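Notebook: Marti bench, simulated two-arm handover
1 March 2021
Gertraud Gisler
3 min read

Picked up from the October notes. The question is still whether a policy trained only in the simulator can get the small object out of the box with either arm, and whether it keeps doing so when there is other stuff on the table that it has no business touching.

Changes before today's run: box walls made into proper collision bodies, not one hollow mesh. The old mesh let the fingertips sink into the rim before the solver pushed them back out, and the policy had learned to lean on that. Cloth stiffness lowered after comparing with the Cimden sample. Contact friction on the fingers left as it was.

Ran 1099 episodes overnight on the Wavbridge machine. The object position inside the box is drawn at random, box rotation as well. The cloth is dropped from a low height at the start and allowed to settle before the arms are released. Arm bases fixed. 661 episodes ended with the object held clear of the rim for the full hold time. The rest I have sorted by hand into types, but not all of them yet.

The largest group of failures is the object sitting close to a wall. One finger has to go down between the object and the wall, and there isn't the width for it. The policy comes down, touches the rim, lifts, comes down again in the same place and carries on like that until the clock runs out. It has never learned to nudge the object towards the middle first. I think the reward is to blame: pushing moves the object without raising it, so it earns nothing.

Saved the start state of episode 73, which is one of the wall cases, and will use it as the fixed test from now on.

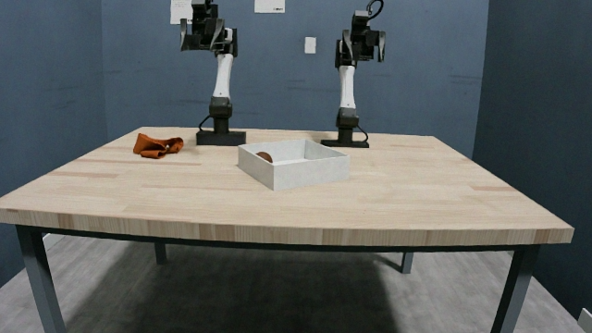

Why not just use a bigger box?
The real trays at Plororska are a fixed size, and a policy that only manages in a roomy box would be no use to them.

Tried a small shaping term for horizontal distance from the nearest wall, switched off once the object is lifted. Short training run only, not enough to say much. The arm does now push sideways in some episodes. In others it pushes the whole box, which slides because I gave it too little mass. Box mass needs raising before I read anything into this.

Arm choice is still odd. With the box near the middle either arm can reach, and I expected the nearer one to go. The policy favours the right arm even when the object is on the left side of the box. Checked for a sign error in the left wrist joint and found none. Swapped the two arms' observation order and retrained briefly — the preference swapped too, so it comes from the network or the ordering and the arm models are probably fine. Will try mirrored episodes in training, half and half.

Cloth: the arms mostly leave it alone. It is slow to simulate, though, and takes more of the step time than both arms together. I switched it off for one batch to compare and the grasp results looked much the same. Keeping it on for evaluation and off for the first stage of training.

To do:
- raise box mass, rerun the shaping test
- mirrored episodes
- finish sorting the failures
- 2 seeds at least for anything that goes in the report
- ask Plororska for the wall thickness of their trays, mine is a guess

Checkpoints are in the shared folder under marti-bench. Please don't overwrite the overnight one, I haven't copied it anywhere else.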